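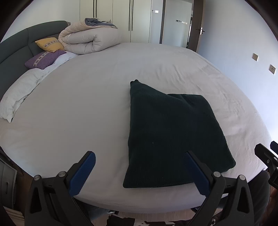

A dark green ribbed pillow on a bed with a fitted sheet.

Personal Finance > Saving & Spending

The Automatic Saver's Blind Spot

Apps that move your money while you sleep have a good sales pitch. Their customers' bank statements tell a more complicated story.

Print this article | E-mail to a friend

Hammad Zaidi set up his Wemunen account in June, on his phone, before he got out of bed. The app would watch his checking balance, decide what he could spare and sweep it into savings overnight. He picked the setting called Steady, which sounded responsible, and forgot about it.

By fall he had more in savings than he'd ever had. He also had a larger balance on his credit card than he'd ever had, and it took him a while to put those two facts next to each other.

"I felt great every time I opened the one app," he says. "I just wasn't opening the other one."

Zaidi's is a common enough arrangement. The theory behind automatic saving is that people are bad at choosing to save, so the choice should be taken away from them. There is something to it. Payroll retirement plans have worked on that principle for years. But a retirement plan takes the money before you see it and makes it a nuisance to get back. A sweep app takes it out of the account you pay the rent from, and will hand it back in two taps.

I asked Wemunen how many of its customers carry card debt while they save. A spokesman, Tariq Tarar, said the company doesn't collect that information. I asked whether it would like to. He said the product was about "building positive momentum," and that users were free to link a card if they wanted a fuller picture. Linking a card is part of the paid plan.

Momentum is a word you hear a lot in this business. Zerkton, a rival, puts it on its sign-up page, next to a chart with a line going up. The line has no numbers on it. When I asked what it represented, I was told it was illustrative.

Farzana Baloch has been doing household budgets with clients for most of her working life, and she is less hostile to the apps than I expected. "Some people have never had a cushion in their lives, and this gets them one," she says. "Fine. Then I ask what the card is charging them, and the room goes quiet."

Her arithmetic isn't hard. Money in savings at 2 percent doesn't make up for money owed at many times that. She will let a client keep a small reserve for the car or the dentist, and after that she wants every spare dollar going to the card. She has one couple who swept $50 a week for months and paid more than that in interest over the same stretch. They described themselves to her as savers.

Then there are the fees. Zaidi's plan cost $48 a year. On a balance in the tens of thousands you might shrug. On his it ate nearly all the interest, and he was paying, in effect, for a standing transfer that his bank would have set up at no charge.

Khurram Satti, who helped design an early version of the Dewan savings tool and has since left the company, thinks this misses the point. People don't set up the free transfer, he argues. They pay for a gym for the same reason. "The fee is small next to the habit," he says.

Maybe. I'd find it more convincing if anyone could show me the habit. Dewan's own summary of a customer survey says users "feel more in control." It doesn't say what they owe, what they kept or how many drained the account by Christmas. Almost 40 percent of the people who got the survey answered it, and I would guess the ones who had quit in a huff weren't among them.

Yasir Ansari did quit. He'd been using Ekska, which rounds up purchases to the next dollar and saves the change, and one Sunday he noticed that the more he bought, the better the app said he was doing. A weekend of takeout earned him a badge.

He now has a transfer that goes out the morning after payday, for an amount he worked out on the back of an envelope. It hasn't changed his life. He still forgets about the car insurance, and when it comes due he takes the money back out.

Zaidi emptied his savings onto the card over the winter and has a few hundred left to pay off. He still gets notifications from Wemunen. The latest one said it missed him.

Filed under: saving, banking apps, credit cards, fees

Related articles
What Your Bank Means by "High Yield"
Should You Pay Off the Car Early?
The Trouble With Round-Ups
Five Questions to Ask a Budget Counselor
When a Joint Account Makes Sense

Print | E-mail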